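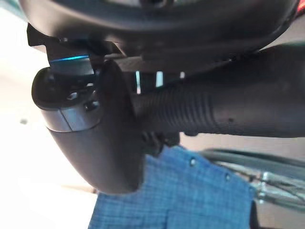
Last updated: July
Category: Health Services > Moving Around the Building

Chapter 3. Getting People from Place to Place

A patient at Gollow General may be moved several times in one day: from the front door to a ward, from the ward to X-ray, and back again. The hospital has 286 beds and more than 200 staff who move patients as part of their job. This chapter looks at how such moves are planned and who is responsible for each part.

The main types of equipment are beds on wheels, stretchers and wheelchairs. A folding wheelchair can be pushed from behind by its two handles and stored in a small space.
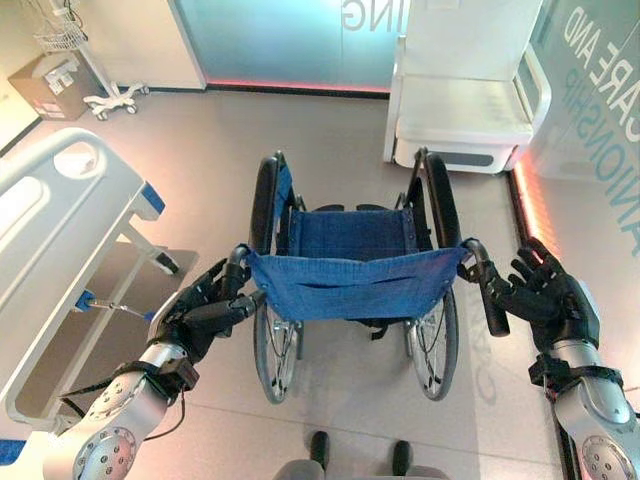

3.1 Planning a Move

Every move starts with a request. The ward states where the patient is going, when, and what equipment is needed. Patients who can sit upright usually go by wheelchair. Those who must lie flat go by stretcher or in their own bed.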